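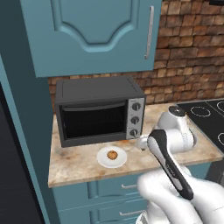 Simulated kitchen, arm at the toaster oven controls.

About Drirness

Drirness gathers examples for learning systems. A robot policy learns a kitchen task by being shown it many times over, and our job is to supply the showings. We work in simulation, in a kitchen scene called Tisura, with one white arm, a counter, a toaster oven and a stove.

The company was started by Jummai Olaniyan and Rogelio Lagman. We have 20 people, most of them operators who drive the arm by hand from a desk.

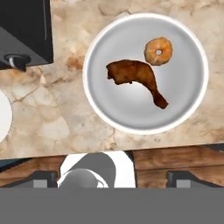 Each attempt is saved as an episode with its camera views, the joint positions and a one-line instruction in plain English. Operators work in blocks of 40 episodes and then change tasks. Food and plates are moved between episodes so that a policy can't get by on memorizing one layout. A second person replays every episode before it goes out. Failed attempts are labeled and kept in a separate folder, and customers can ask for those too.

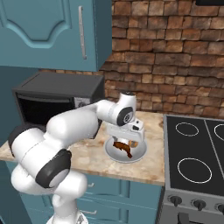 Gripper over the plate.

A standard set is 700 episodes. Smaller sets of 50 are available for teams that want to check the file format first. Tobiloba Effiong handles orders and format questions.

We don't train policies ourselves. Our customers do, and they tell us which examples they are short of.

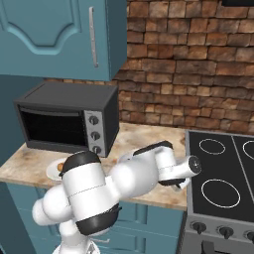
Godfrey Rashidi wrote to us that the failed attempts were more use to his team than he expected, and that he would like more episodes where the operator misses once and then recovers. We are adding a recovery set in June.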